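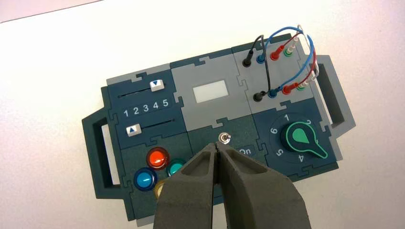 Give Me a Knob I Can Turn

Opinion | Home & Habits

By Dalia Dambrauskienė
Last updated: June

My stove has knobs, and I love them. I love them more every year! My sister's new one has a flat glass panel that beeps when you look at it wrong, and the last time I cooked at her place I spent longer getting the burner to come on than I did chopping the onions.

I think we gave up real controls far too easily. A slider or a switch tells your fingers things. You can feel where it is in the dark, or with a baby on one arm, or while you keep your eyes on the road. A touchscreen wants you to look at it every single time, even if all you're after is a little less heat.

My old Rimance radio has 2 dials, one for volume and one for the station, and my grandmother could work it at ninety with her glasses in the other room. The Clirkudex speaker that replaced it in the kitchen (a gift, and a kind one) needs an app, and the app needs a password. I have gone back to the radio.

People tell me screens are cheaper to make and easier to update, and I'm sure they're right. But I don't want my oven updated. I want it at 400 degrees, and I want to get there with one twist of the wrist – the way I did in my first apartment on Naridberg Street, where the oven was older than I was and never once asked me to accept new terms.

Kids already understand this. Hand a two-year-old anything that slides or clicks and watch how long she stays with it. There's real pleasure in moving a thing and feeling it stop where it should, and I don't see why we should have to outgrow that. So if you're shopping for a washer this summer, go to the store and touch the controls. Turn every one of them, and take your time about it.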